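How to Clear Snack Trash Off a Bed Without Getting Crumbs in the Blanket

Eating on the bed is a habit in our house. By the end of a weekend there will be wrappers, drink cartons and bits of torn box sitting on top of the blanket.
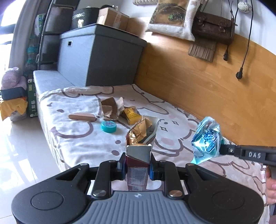 The usual mistake is to grab the whole blanket by the corners and shake it. That sends crumbs into the sheets and tips whatever is left in the drinks. It also buries small things you meant to keep, such as lids and half-full packets. The method below takes 9 minutes on a normal bed and leaves the blanket ready to use or ready to wash.

What you need

One small trash bag, one bag or box for recycling, a damp cloth, a dry cloth, and a lint roller or a hand vacuum with a brush end. A tray helps if you have one. I use an old Tranness baking tray that warped in the oven and is no good for cookies anymore. Put everything on the floor next to the bed, never on it. A trash bag standing on a mattress falls over.

Step 1. Take the drinks first

Anything that held liquid goes before you touch the rest. Pick up a carton by its sides, near the top, and keep it upright. Don't squeeze. A small carton that feels empty can still hold a mouthful in the bottom corners, and pressing the sides pushes it out of the opening.

If the top has been torn open, hold the carton below the tear and fold the flap back over the opening with your other hand. Walk it to the sink, empty it, give it a quick rinse and leave it upside down on the drainer. Straws come out and go in the trash.

Cans and bottles go the same way. Caps go back on bottles before you lift them.

Step 2. Close up the bags

Chip and cracker bags are where most of the crumbs come from. Before you lift one, find the open end and twist it shut. Two turns is enough. Keep the twist pointing up as you move it to the trash bag.

If there is food left that you want to save, put the twisted bag on the tray and deal with it in the kitchen. Clear or see-through bags make this easy to judge. With the others, feel along the bottom seam for whole pieces.

Don't flatten a bag on the bed to get the air out. It blows crumbs out of the top every time.

Step 3. Foil and small wrappers

Foil from candy or cookies tends to be crumpled already. Pick it up in one piece and check the folds over the tray, where bits of chocolate like to hide. Chocolate left in foil will soften against a warm blanket and leave a brown mark that looks much worse than it is.

Gather the small wrappers inside the biggest one and fold it over. One bundle is easier to carry than a handful of loose scraps, and nothing slides out on the way.

Step 4. Cardboard

Torn cardboard drops fibers and tiny flakes, so handle it as little as you can. Slide one hand flat under the pile and put the other hand on top, then lift the whole thing straight into the recycling. Don't tear it any smaller while it is over the bed. If a piece won't fit, fold it.

Small printed boxes should be opened and checked before they go. I have thrown out a perfectly good sachet of cocoa that way, and once the spare batteries for the Oei reading lamp. When the box is empty, push the ends in and flatten it against your leg or the floor.

Shiny cardboard with a plastic layer is not taken everywhere. In Sumton it goes in the trash, and cartons go in a separate drop-off by the library. Check what your own pickup allows.

Step 5. Lids and things that are staying

By now the blanket should be nearly clear, and what is left is mostly stuff that belongs somewhere. Lids are the main one. Check both sides for anything sticky, wipe the rim with the damp cloth, and match the lid to its tub right away. A lid put down "for now" on a shelf is a lid you won't find on Friday.

Anything you can't identify goes on the tray. Take the tray to the kitchen table and sort it under a good light. Patterned blankets make small items hard to see, especially white ones with a lot of little dots and stars printed on them, so run your palm slowly over the fabric as well as looking.

Step 6. Crumbs

Start at the pillow end and work toward the foot. Pull the blanket tight with one hand and roll or vacuum with the other. Short strokes, all in the same direction. On a plush or fleece blanket go with the nap first, then once against it to bring up what has settled in.

If the vacuum grabs the fabric, turn the power down or open the little vent on the handle. My Ranora has three settings and only the lowest one is any use on bedding.

Then check the gap between the mattress and the bed frame. On a bed with padded edges, crumbs roll down to the seam where the padding meets the mattress and stay there for months. Use the crevice tool, or wrap the dry cloth around a butter knife and run it along the seam.

Step 7. Spots

Look over the blanket from the side, with the light coming across it. Wet spots show darker. For juice or sweet drinks:

Blot with the dry cloth until nothing more comes up.
Dab with the damp cloth, cold water only.
Blot again.
Leave it uncovered for an hour.

Don't rub. On printed fabric, rubbing fades the pattern before it gets the stain out. If the spot is still there once it dries, put a drop of dish soap on it and wash the blanket as the label says. Keep it out of the dryer until the mark is gone, as heat will set it.

For chocolate, wait until it is hard, then lift it off with the edge of a spoon. Treat what remains the same way as juice.

For grease from chips, sprinkle on a little cornstarch, leave it 20 minutes, and vacuum it up before you use any water.

Step 8. Under the blanket

Fold the blanket back in half toward the foot of the bed and look at the sheet. If you find crumbs there, brush them into your hand or onto the tray. If the sheet is clean, pull the blanket back up and you are finished. A drink that has soaked through means stripping the bed down to the mattress and blotting there too. Let the mattress dry fully before you make the bed again, with a fan pointed at it if you have one.

Making it easier next time

Two things helped us. One is the tray, which now lives under the bed and comes out whenever food does. Wrappers go on it as they come off, and at the end the whole lot gets carried out at once. The other is a flat cotton throw over the good blanket. It can be lifted off by the corners and shaken outside, which you can do safely when there are only crumbs on it and no cartons.

I tried a small wastebasket beside the bed as well. It worked for foil and straws, but open bags fell out of it, and the smell of old juice by Tuesday was enough to end that.

Related
Washing a fleece blanket so it stays soft
Which cartons can be recycled, and how to rinse them
Getting juice out of a mattress
Cleaning a padded bed frame
Storing opened snacks without clips

Contact | Copyright, all rights reserved | Back to top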